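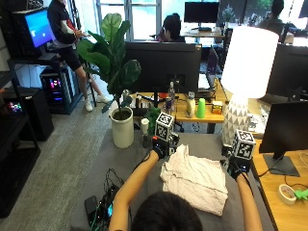

Figure 1. Both hand rigs in use at the long table, with the towel lying between the hands in a loose, wrinkled heap.

Firedo: teaching towel folding with home-built hand rigs
Project report, Kazuhiro Kuroda
Handed in January 22, 2021

1. What I set out to do

My original proposal said I would build a robot that folds towels. My tutor read it, was very nice about it, and asked which half of that I wanted to do. So Firedo became the first half: a pair of rigs you wear on your hands, which record how a person folds a towel in a form that a robot arm could follow later on. The arm in question is the Penix, a small two-fingered thing that lives on a shelf at Nikis, the shared workshop where I did nearly all of the building.

I picked towels because they're awkward. A block stays block-shaped wherever you leave it, but a towel never lands the same way twice, and most of the skill is in hunting for a corner. I wanted to catch that hunting, including the bits where you grab the wrong layer and have to let go and try again.

2. The rigs

There is one rig for each hand, and each has three things going on. On top is a cube with black-and-white square patterns on it. A camera fixed over the table looks for those patterns, and from the way the squares are skewed the software works out where the cube is and which way it's tilted. Under the cube is the mechanism that sits round the fingers. And on the hand itself is a sensor glove, which gives me the bend of the fingers.

I started with a single flat marker on the back of the hand, which was lovely until I turned my wrist. Folding is mostly turning your wrist! A cube gives the camera another face to look at when the first one swings away, and going over to cubes was the best decision I made all year (it was also Guerreiro's idea, from the bench opposite mine, and I promised to put that in writing).

The first pair of cubes had patterns I'd printed at home and stuck on with glue stick. They looked fine. They were not fine: one face had a bubble in it the size of a lentil, and every time that face came round to the camera my left hand appeared to jump sideways. I spent two evenings blaming the maths before I ran a thumb over the cube and felt it. The second pair were done with spray glue and a rolling pin.

Then there was the business of matching markers to faces. Every face needs its own pattern, and the software needs a table saying which pattern is on which face and which way up it is. I got one face upside down on the right-hand cube. The result was a hand that behaved beautifully until it tilted past a certain point and then flipped over like a pancake. I've kept the plot of that in the appendix as I'm quite fond of it.

3. The finger mechanism

I went through a lot of versions of this. The aim was for whoever wears the rig to pinch cloth much as the Penix would, between two surfaces, without the help of a palm and three spare fingers. If you let people fold normally, they do all sorts of clever things the arm can't copy, such as smoothing with the side of the hand or trapping an edge with the little finger.

The early ones were far too stiff. You could pinch a book but you couldn't feel a hem, so people squeezed harder and harder and got tired. I thinned the moving parts down and swapped the spring for a weaker one out of a pen, and after that it felt much more like holding something. The tips were smooth to begin with and cloth slid straight out of them. I tried sandpaper (snagged), then rubber from a bicycle inner tube (good, but black smudges on a clean towel), and ended up with strips cut from a kitchen drawer liner. Cheap, grippy, easy to replace when it gets fluffy.

The cube bolts on above the mechanism, and getting that joint solid mattered more than I expected. Any wobble there and the cube is telling you about the cube, while the fingers are off doing something else. I added a second bolt in July and most of the shake in my recordings disappeared the same day.

4. Wiring, cables, more cables

I'd hoped for a neat wiring diagram in this section. There is a diagram, it's in the appendix, and it looks nothing like the real thing, which is a nest with green and black wires coming out of it. I parked it all on the table next to the left arm so it could be reached in the middle of a session. I'd put it in a box next time, and I'd fix the plugs so they can't be pulled sideways. Twice I lost a recording to a sleeve catching a wire, and after that I asked everyone to roll their sleeves up or take the jumper off.

The blue lights on the backs of the gloves were a real help, by the way. I could glance over and see them glowing before I started the countdown, which saved a fair bit of running back to the laptop.

5. The table

I covered the table with a grey cloth. The bare top threw back too much light, and a pale towel on a pale shiny surface is hard for a camera to make out. Grey was dark enough for the towel to stand out and plain enough not to confuse the marker finder. My first cover was a checked tablecloth from a charity shop, and you can probably guess what software that hunts for black-and-white squares made of that.

Lighting took some fiddling. Strong sun from the windows washed out the white parts of the patterns, so mornings were best. In the late afternoon it went the other way and the camera slowed its shutter down, which blurred the cubes whenever a hand moved fast. A lamp on the table evened things out.

6. Recording

Each recording starts with the towel dropped in a heap. The person finds two corners, shakes it out or drags it flat, folds in half, folds again, and puts both hands back at the table edge. I count the hands coming back as the end. I also told people not to rush, which made them all rush for the first few goes.

I finished with 139 recordings. I had to throw out 13 of them, mostly for a hidden cube, plus the two sleeve accidents above. My logging script stops at 3000 frames so that a forgotten recording can't fill the disk, and the longest fold we did came to 2666, by somebody who was determined to get the edges perfect. I was sitting there willing them to finish.

The hidden cube problem is worth a bit more space. When you lean in to look for a corner, your head comes over the table, and a camera looking down gets a good view of your hair. Both cubes can still be clear if your arms are well stretched out, but as soon as you pull the towel towards your chest one of them is in trouble. I tried asking people to sit up straight. They did, for a minute. Raising the table helped more.

7. Did it work?

Partly! Playing a recording back as two little coloured axes on the screen, you can tell it's a person folding something, and you can even tell who, once you know their habits. The position data is good when a cube is moving slowly and facing the camera. Quick flicks of the wrist are still poor. The glove data was better than I'd feared, though it drifts over a long session, so I had everyone make a flat hand and a fist before each recording and used those to reset it.

I did get one short recording running on the Penix, right hand only, with no towel, at quarter speed. It reached out, closed, lifted and came back. The workshop applauded, somewhat generously. With a towel it closed on thin air, a finger's width above the cloth, and I'm fairly sure that's down to my table height being measured before I put the cover on and raised the legs.

8. What I'd do next

Measure the table again, obviously. After that I'd add a second camera at the side, low down, to see the cubes when someone's head is in the way of the first. I'd like to try smaller cubes too, as the present ones knock together when both hands go for the same corner, and it makes people hold their wrists apart in a way they wouldn't otherwise.

I'd also buy more towels. All of my recordings use the same one, and it's getting a bit limp. Parts list, wiring diagram and the pancake plot follow in the appendix.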